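We use cookies to remember your settings. Accept | Manage

Corrigan Workshop Fit-Out: where we've got to
Jun 17, 2026

Hi Noreen,

You asked for the short version, so I'll try (no promises!). The big room is properly in use now. The long workbench has filled up with potted plants and everybody's odds and ends, the red shelving against the far wall is stocked with boxes and supplies, and the white office chairs finally came from Mesico. I'm really happy with how it feels in there, even with all that ductwork overhead.

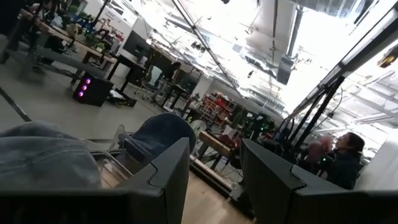 Sorting and folding

Soft goods are the part I was nervous about, and they're coming along nicely. Malachy wanted lidded boxes, but I held out for clear plastic bins on the wood-topped table, and I'm glad I did – you can see what's in one without digging! Blue pieces get folded before they go in. We've gone through 40 bags of donated fabric so far, with 11 still to open, and the bins have little white labels where we've gotten that far. Plenty of bunched-up blue stuff still waiting its turn, I admit.

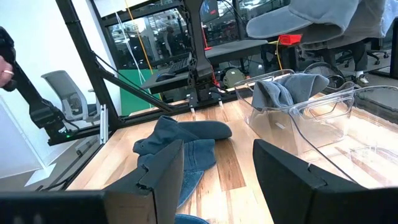
Money and what's next

We've spent $1,754 of the grant, mostly on shelving and chairs. I'd like to order 50 more labels and a few larger bins, if you're okay with that. Dymphna is getting a price from Otico for a second fan, and I'll send it over as soon as she has it.

Talk soon,
Philomena

Contact | © 2026 Corrigan Workshop | Back to top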